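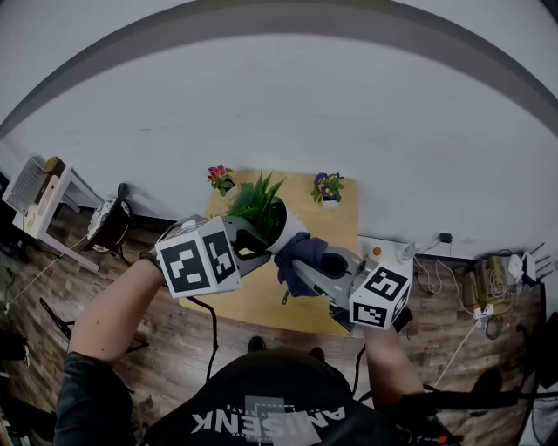
Page 14

Unit 6: Comparing hand-held grippers

Read this before the September practical. It covers the two gripper bodies we have on loan to the unit, the camera positions we compare, and how to fill in the trial sheet. The wiring and calibration notes are in Unit 5 and are not repeated.

6.1 The task

The task is plant care at a table: one gripper holds a potted plant by the pot, the other holds a cloth and wipes the rim. It needs both hands, and the two hands have different jobs. The holding hand has to keep a steady grip on a hard, curved surface while the plant leans. The wiping hand has to keep hold of something soft that folds and bunches up, and press with it.

Most of the faults we see in the first session come from the cloth. If you pick it up by a corner, it hangs below the fingers and you end up wiping with the fingertips. Gather it first, so that there is cloth between the pads and more over the tips. A dark cloth against a white pot is also easier to follow in the video than a white one.

The small flower pots stay at the far side of the table during the wiping trials. They are for the reach trials in 6.4.

6.2 The two bodies

We call the two bodies Skollell and Bredby on the trial sheets. They differ in housing and balance, and the software treats them the same way. Do not mix the two within a run. If you start left and right with Skollell, finish with Skollell.

Skollell is the lighter of the two. Students with smaller hands tend to prefer it. Its jaw closes a little before the trigger reaches the end of its travel, and you can feel the last part as a soft stop. Do not squeeze through it on a thin pot.

Bredby is heavier at the front. It feels steadier when holding a full pot, but the wrist tires sooner. Sebastião Pimentel ran the first set of trials with it last year and advises resting the forearms between runs, even when you do not feel you need to. I agree with him.

Score the following for each run, on the sheet:

Grip on first attempt (yes or no)
Slip during lift (none, small, dropped)
Contact of cloth with rim (full, part, none)
Time from first touch to release, in seconds
Tracking lost (yes or no, and which hand)

Write the times down as they are. Last year several groups rounded to the nearest five and the two bodies came out equal, which they are not.

6.3 Marker cubes and tracking

Each gripper carries its own printed square codes, and the position of the hand is worked out from whichever faces the camera can read. One clear face is enough for a position. Two faces give a much better angle, and you will notice this when the wrist turns.

The overhead view is wide and bends everything near its edges. Codes near the middle of the table are read well. Codes out at the sides are stretched, and the reading starts to jump. Keep the work over the middle of the table where you can, and bring the plant to you instead of reaching out for it.

Two things block the codes more than anything else. One is your own forearm. The other is the plant. A leafy plant tilted towards the other gripper can cover a whole face, and you will not know until you look at the log. Nayara Peixoto's group got round this by turning the pot before the grip so that the longest leaves pointed away from the cube. It costs a few seconds and is allowed.

Check the cables before each run. A cable should fall from the gripper to the floor in a loose curve with nothing under tension. If it pulls when you raise the arm, the gripper twists in your hand, and the error shows up in the log as a wrist turn you did not make.
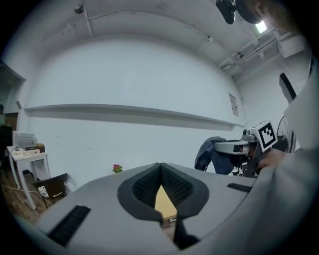
Section 6.4 by Bevan Paewai

The gripper camera

The camera on the gripper looks over the housing and past the jaws. Students expect to see mostly table in it, and are surprised by how much of the picture is the gripper itself. This is normal. The housing takes up the lower part and stays in the same place whatever you do with your hand, so it can be masked out. What matters is the opening between the pads. When the jaws are open you should be able to see the table top through the gap.

When the gripper is held level, the upper part of the picture is wall and ceiling. It tells you nothing about the object, but it does help the tracking software, which looks for fixed corners and edges in the room. Light fittings, pipes and ledges are all good for this. A bare wall is poor. People moving about are worse, so anyone who is not doing the trial should stand still or stay out of the room.

The other gripper will often be in view as well. Look for its code when you review the recording. If the gripper camera can read it, you have a second measurement of the distance between the two hands, independent of the head camera. The comparison between these two measurements is the main result of this practical.

Reach trials

Put one small flower pot at the far edge of the table. Start with both grippers at the near edge, jaws open. On the word, reach out with the right hand, grip the pot just below the rim, bring it to the middle of the table and let go. Do six runs with the right hand and six with the left, then change bodies and repeat.

Aim for the pot and leave the flowers alone. If the jaws close on a stem, stop, open them, and mark the run as a failed grip. Do not pull.

Watch for the moment when the pot goes out of sight behind the housing. With Bredby this happens earlier, and you have to finish the last part of the reach with your own eyes. Note on the sheet whether the pot was visible through the gap at the moment of closing. Anderson Fontes will show you how to step through the recording to find it.

Settings

Leave the recording rate at the value set on the controller. Each recording stops by itself at 600 seconds. Save it under your group name and the body name, for example Nogueira-Skollell or Jevincombe-Bredby, with the run number at the end.

If a code is lost for more than 11 readings in a row, the log marks the stretch in red. Keep the run, but leave the red stretch out of your averages and say so in the report.

What to hand in

One trial sheet per body, the recordings, and two pages of text. The first page should compare the bodies using your own times and slips. The second should compare the head camera with the gripper camera: where each one lost the code, what was in the way, and which you would trust for the wiping task. Plots are welcome but keep them small - two to a page at most.

Groups sharing a pair of grippers should agree their hours with Kumaresan Menon beforehand. Questions about marking go to him as well. Questions about the log format come to me.

Reading for next time: Unit 7, sections 7.1 and 7.2, on pad materials and wear.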